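Monday, cell day

I've been looking forward to this one all week. The two-arm cell has had its long service, top to bottom, and I got to do nearly the whole of it myself, with Triin on the keyboard and Rodrigo wandering in whenever he smelled coffee. By mid-morning we had it bagging fruit for the first warm-up runs and I just stood there grinning at it. 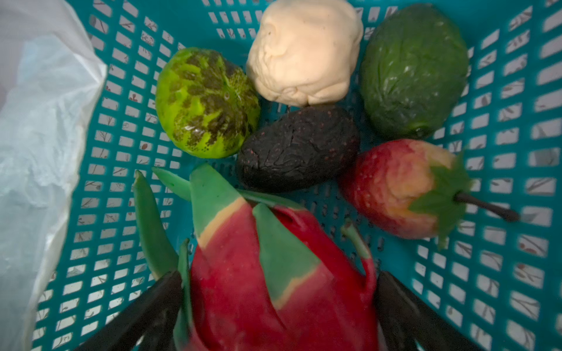
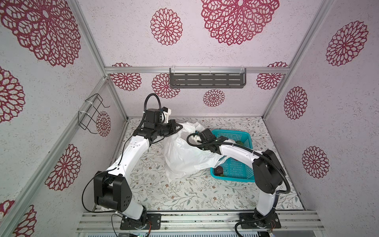 Base bolts

Started at the bottom, as always. Both arms sit on their black plates on the front rail, and that rail takes everything: every time an arm swings in over the basket the bolts feel it. I put the torque wrench on all of them. The right plate was fine. On the left plate two of them moved, one a good eighth of a turn, which is more than I like. The counter said 4000 cycles since the last service so I can't say I was shocked. Took them out, cleaned the threads, a dab of the blue stuff, back in, and a paint-pen line across each head so that next time I can see at a glance whether they've crept.

Then the T-nuts in the rail itself. Lurdes showed me this in my first month: you push the plate sideways with the heel of your hand and put a fingertip on the join between plate and rail. You feel the slip long before you can see it. Nothing! Solid as a kerb.

Conduits

My favourite job, and I know how that sounds. The corrugated conduits have to be long enough for the wrist to turn all the way and short enough that they don't go fishing about in the basket. I ran each arm slowly through its reach with the speed at 13 per cent and watched the loops. The right one hangs wide and swings lovely and free. The left one goes up in a big arch over the wrist, and at full stretch it was brushing the back wall. You could hear it, a dry little scratching on the wallpaper. I let a bit of slack back down towards the elbow and moved one tie, ran it again, scratch, moved the tie again, ran it again, silence. Such a good feeling.

There's still the thin cable running down the outside of the left forearm that trails more than it should. It works and it doesn't catch. I want a proper clip on it though, one that goes round the link without squeezing it, and we haven't got one. Have written to Joltano to ask what they've got in that width. If they say three weeks again I shall print one.

Fingers

Took the fingers off and cleaned them. Warm water, drop of washing-up liquid, soft toothbrush, dry completely, then a wipe with alcohol. They pick up a sort of bloom from the plastic fruit, you don't notice it until the cloth comes away grey. Checked each face against the steel rule for flatness and they're still good, so the spares stay in the drawer.

When they went back on, the gap was out on one side. Triin ran the homing from Woltness and we did the paper test: strip of printer paper, close, tug. It should grip evenly from tip to root. First go it let go at the tips. I'd put one of them in with a crumb of old thread lock behind it (entirely my fault, I'd wiped the finger and forgotten the seat). Off again, scraped, on again, and this time the paper tore before it slipped.

The dragon fruit is still the best test going. It's big, it's round in the wrong places and it has all those leafy bits sticking out, so if the fingers are closing crooked it'll roll. The avocados tell you very little. An avocado will forgive anything.

Cameras

Lens wipes all round, then the wrist cameras. The mount wants checking by hand and by eye, and I found one screw I could turn with my fingernail. Nipped it up and redid the calibration with the board, 18 poses. Triin reads the error out after each batch like a bingo caller and we had it down under half a pixel on the first try. Rodrigo had said it would take us until four, so he owes us both a cake.

One small thing to remember: with the wrist right down in the basket the big fruit is so close that it goes soft in the picture. I used to fuss about this. Triin says it doesn't matter as long as the fingertips and the neighbouring fruit are sharp, and she's the one who has to use the recordings, so I'm leaving the focus ring where it is. Wrote that on a bit of tape and stuck it inside the lid of the toolbox so I don't "improve" it in April.

The bag

Ah, the bag. Everything rigid behaves itself and then there's the bag. It's the thing I love watching most, two arms passing a floppy bit of plastic between them like two people making a bed. But it does find its way into every gap. I went round the rails with a torch looking for snag points and found a burr on the end of one extrusion, sharp enough to lift a thread off my sleeve. Filed it, went over it with fine paper, stuck a cap on. Also trimmed the zip tie tails on the wire rack with flush cutters. I ran my wrist over every one of them afterwards. No scratches.

Fernanda thinks we should swap bags every day. I think a tired bag is useful, they crumple differently. We're going to keep a few old ones and write how many runs they've done on a sticker.

Left for tomorrow

Clip for the left forearm cable, if Joltano answer.
Tidy the small wires by the left plate, they're only held by good will.
Blow the dust off the board under the front rail, gently, power off.
Ask Sofia whether the spare power supply came back from Marinho.
Long run after lunch, full speed, me with a chair and a notebook.

Home at ten past six with grease in my watch strap. Toast and eggs.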